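분류: 실험노트 > 장비·예산

2025년 6월 26일

하반기 장비 구매 계획 초안. 2월에 올린 안은 "소모품이 왜 이렇게 많냐"는 한 줄과 함께 돌아왔다. 로봇은 한 번 사면 끝인 줄 아는 사람이 아직 있다는 뜻이다.

견적 비교:
- Hollmann: 양팔용 그리퍼 교체 세트 191만 원. 납기 15일. 담당자 답장이 납기보다 느림.
- Skakosix: 손끝 패드만 따로 판다. 36개 묶음뿐. 다 쓰기 전에 과제가 끝날 것 같다.
- Endik: 케이블 정리용 체인. 약 35만 원. 갖고 싶은 것과 필요한 것의 중간쯤.

케이블은 지금처럼 팔에 둘러 놓고 한 학기 더 버티자는 의견이 우세했다. 돈이 안 드는 의견은 늘 우세하다.
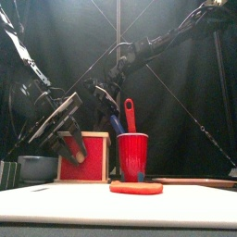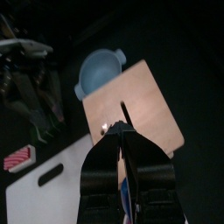 주방 소품 작업대, 검정 그리퍼.

소품은 이번에 새로 안 산다. 컵, 냄비, 도마류는 있는 걸로 충분하고, 뒤집개는 깨지면 그때 산다. 소품비 항목을 아예 지웠더니 표가 갑자기 진지해 보인다. 대신 그 칸에 나사와 케이블 타이를 넣었다. 지난번에 "기타"로 적었다가 설명서를 두 장 썼다.

손목 카메라 예비품은 Hostex에 재고 문의해 둠. 답 없으면 다음 분기로 넘긴다. 그리퍼 세트는 한쪽만 살 수 있는지 Hollmann에 다시 물어볼 것. 양팔인데 한쪽만 새것이면 보정을 따로 해야 하지만, 보정은 인건비고 인건비는 이 표에 안 나온다.

할 일
- 191만 원에 부가세 포함인지 확인
- Skakosix 소량 판매 되는지 문의
- 사유서에 "노후화" 말고 다른 단어 찾기 (작년에도 썼음)

태그: 그리퍼, 견적, 소모품, 예산
댓글 2 · 공유 0
문의는 장비 담당 메일로 | © 실험노트 | 맨 위로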